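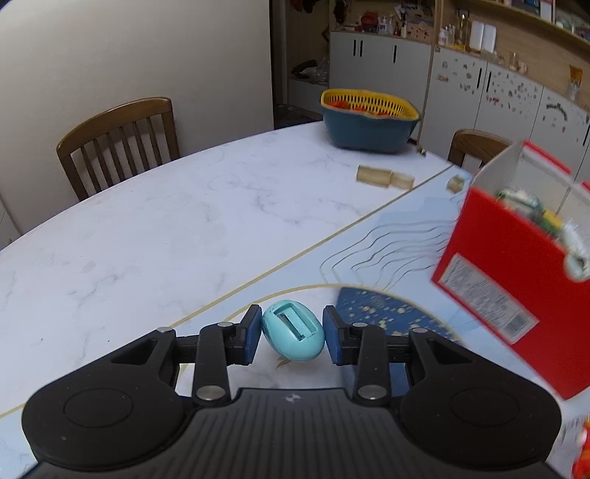
Workshop > Calls > Open calls > Follier build

Follier – people wanted for a home robot build, April start

Posted 3/23/19 by Emília Koubek

Need people. Evenings and the odd afternoon, at my place on Gallagher Street and in the Fokwood shared shop when we need the saw. Two kinds of help, read both, pick one or both.

What it is. Follier is a tabletop arm that picks small junk off a dining table and puts it in a box. That's the whole job. Keychains, wrappers, bracelets, plush charms, whatever piles up. Arm is half built. Base and shoulder done, elbow done twice, wrist is a mess. Meanwhile we do the picking by hand with hand-held grippers so there's something to train on when the arm is ready. Same table, same kind of clutter, different piles.

1. Pickers

You hold a gripper, you squeeze, you move a thing from the table to the box. Slowly. Then the next thing. A session is 40 minutes with a break in the middle, longer than that and hands get sloppy, mine do anyway. We want over 800 good picks before the arm gets its first try, and we're at 400 now, so half way at best.

No experience needed. Left handers very welcome, all we have so far is righties. Some sessions are two-person, one gripper each, so it helps if you don't mind elbows.

Things that are hard and that you will get good at:
– smooth plastic eggs. Go in level, both pads touching before you squeeze, dont chase it if it rolls
– crinkly foil. Take a fold, not the flat part
– anything with a tassel. Pick the body, let the tassel trail
– bead bracelets. No good method yet. Bring ideas
– pompoms, easy, everybody likes pompoms

Please dont tidy the pile before you start. I know. Leave it how it is. Patterned mats stay too, the speckled blue one especially – dark things on dark blue is exactly the case we need more of.
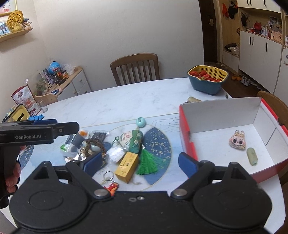

Drops count. If you drop something leave it where it landed and pick it again from there, don't put it back at the start. Say "drop" out loud so whoever is logging can mark it. If it goes on the floor that one is void, just fetch it.

Bring your own small objects if you like, palm size or under. Nothing sharp, nothing that leaks, nothing you'd be sad about. Scuffed is fine. Put your initials on masking tape on the bottom or it will end up in the general box for ever.

2. Builders

This is the part I'm really short on. Wanted:

Someone for the wrist. Current one has slop you can see from across the room. I have bearings, I have a drawing, the drawing is wrong. If you've done a small belt drive before please write to me first and finish reading after.

Someone patient with wiring. The harness runs outside the arm and snags at the elbow every time it comes round. Needs rerouting and strain relief, probly new connectors.

Someone who writes tidy Python. The logging script works but only I can run it. Labels are typed by hand in a spreadsheet and there are three spellings of bracelet.

Finger pads: open question. Soft ones grip well and wear fast. Would love a person who has cast silicone or is willing to ruin a few molds.

Builder nights are twice a week, you don't have to make both. Metalwork happens at Fokwood, so you'll need the shop induction if you haven't got it (short, free, ask at the bench by the door). Everything else is at my house.

Practical

Address goes out when you sign up. It's the Bisetti house, built 1902, stairs steep and no lift, sorry. Second floor. Shoes off inside. Street parking is bad after six, bus is fine.

Pay: none for builders, you get food and a share of the files – all the drawings and code go up for everyone when the wrist works. Pickers get dinner or a grocery voucher, say which. Under 16s only with a parent in the room.

We record every picking session. Hands and table, mostly, but the room gets in as well and sometimes voices. You sign a one page form before the first go. If you want your sessions deleted later, email me the date and I delete them. No reason needed.

First sessions start in April. Tell me:
– picker, builder or both
– which evenings you can't do
– left or right handed
– for builders, one thing you made, a photo is plenty
– allergies, I cook

One or two lines is enough, no CV. I answer in batches so give it a few days, then nag. If the wrist spot is gone I'll put a note at the top of this page, the other spots stay open till full.

Contact: Emília Koubek, via the Fokwood front desk | © Follier build group | Back to top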